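Betreff: Re: [Laborautomation] Haushaltsplanung zweiarmiger Aufbau, Greiferbacken und Ersatzteile

Hallo Cor, hallo Liste,

ich antworte zwischen den Zeilen, den Rest weiter unten.

Cor Leemans schrieb im November:

> Wir sollen für das kommende Jahr einen zweiten Tisch mit zwei Armen
> beantragen und haben dafür bisher nur das Angebot von Brornell. Darin
> stehen die Arme, die Greifer und die Steuerung, sonst nichts. Meine
> Frage an alle, die so etwas schon länger betreiben: Was kommt an
> Positionen dazu, die nicht im Angebot stehen? Und wie rechnet ihr den
> Verschleiß?

Bei uns in Urville läuft der Aufbau jetzt seit 11 Monaten. Das Angebot von Brornell sah bei uns genauso aus. Gefehlt haben der Tisch, die Halterungen für die Kameras am Handgelenk, die längeren Kabel, sämtliche Objekte und alles, was mit Beleuchtung und Verschattung zu tun hat. Zusammen war das etwas weniger als ein Fünftel der Summe, und wir mussten es aus laufenden Mitteln nachschieben. Schreibt es gleich in den Antrag.

> Brornell bietet Ersatzbacken nur im Satz an, 58 Euro netto je Satz.
> Das kommt mir hoch vor für zwei Kunststoffteile mit Belag. Drucken
> wir die besser selbst?

Wir haben beides gemacht. Die gedruckten Backen gehen, wenn der Belag getrennt gekauft und aufgeklebt wird. Das Kleben kostet aber Arbeitszeit, und die taucht in keiner Kalkulation auf. Inzwischen kaufen wir die Sätze und drucken nur noch Sonderformen. Gerechnet haben wir mit sieben Sätzen im Jahr für beide Arme, und damit sind wir bisher ausgekommen. Lieferzeit bei der letzten Bestellung: fünf Wochen. Also nicht erst bestellen, wenn der letzte Satz montiert ist.

> Nevitz hat uns außerdem einen Wartungsvertrag angeboten. Hat den
> jemand?

Wir hatten ihn im ersten halben Jahr und haben ihn nicht verlängert. Die Anfahrt war extra zu zahlen, und die Fehler, die wir hatten, lagen fast alle an Steckern und Kabeln der Kameras. Die beheben wir selbst. Für die Arme gilt ohnehin die Gewährleistung des Herstellers. Wer niemanden im Haus hat, der einen Stecker crimpen kann, kommt vielleicht zu einem anderen Ergebnis.

Zur Einordnung zwei Aufnahmen vom laufenden Betrieb, damit klar ist, über welche Größenordnung wir reden:

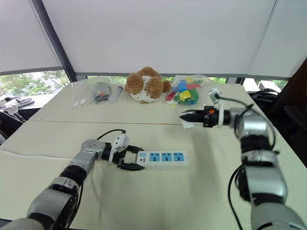
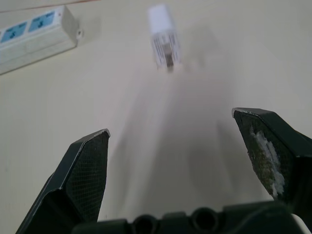 Arbeitsplatz mit Steckdosenleiste. Erstes Bild: beide Arme über dem Tisch; zweites Bild: Blick vom Greifer aus, auf der rechten Backe ein heller Rückstand auf dem Belag.

An den Bildern lassen sich ein paar Posten festmachen. Erstens die Backen. So ein Rückstand auf dem Belag ist für uns der Anlass, zu reinigen oder zu tauschen. Was davon nötig ist, entscheiden wir nach dem Abwischen. Helle Kanten an den Spitzen schauen wir uns auch an, tauschen deswegen allein aber nicht.

Zweitens die Kabel. An den Kameramodulen geht jeweils ein Kabel ab und läuft zum Handgelenk. Plant pro Arm zwei Ersatzkabel ein und nehmt die mit verriegeltem Stecker, auch wenn sie das Doppelte kosten. Für die Halterungen gilt dasselbe, je Arm eine in Reserve.

Drittens das Licht. Unser Raum hat eine Fensterfront, davor hängen Rollos. Die waren im ersten Antrag nicht vorgesehen, weil wir dachten, das sei Sache des Gebäudes. War es nicht. Wenn ihr den Tisch ans Fenster stellen müsst, klärt vorher, wer das bezahlt.

Viertens die Objekte. Steckdosenleisten, Plüschtiere, kleine Schachteln, bunte Teile im Beutel – das summiert sich. Wir haben dafür 240 Euro im Quartal angesetzt und kommen damit hin, solange niemand Elektronik haben will. Bei uns lief das erst über Auslagen und Einzelbelege, und die Verwaltung hat sich zu Recht beschwert. Seit es eine Sammelposition »Versuchsmaterial« gibt, ist Ruhe.

Was wir beim nächsten Antrag anders machen würden:

Tisch und Arme zusammen ausschreiben. Unser Tisch kam getrennt, und die Befestigungspunkte passten nicht zur Grundplatte der Arme. Nachbohren ging, hat uns aber zwei Wochen gekostet.

Eine zweite Steuerung nicht von Anfang an kaufen. Wir haben eine im Schrank, noch im Karton. Das Geld wäre bei den Kameras besser angelegt gewesen.

Arbeitszeit ausweisen. Bei uns sind es einige 7 Stunden in der Woche nur für Aufräumen, Reinigen und Nachkalibrieren, und diese Stunden muss jemand im Plan haben.

Falls ihr auch bei Lu anfragt: Das Angebot dort war günstiger, enthielt aber keine Greifer. Vergleicht also nur die Gesamtsummen. Unsere Tabelle mit allen Positionen schicke ich dir gern direkt, an die Liste möchte ich sie wegen der Preise nicht hängen.

Eine Rückfrage noch: Rechnet ihr die Backen als Verbrauchsmaterial oder als Ersatzteil ab? Bei uns wurde das im Lauf des Jahres umgestellt, und seitdem brauche ich für jeden Satz eine eigene Unterschrift.

Viele Grüße
Fionnuala Hayes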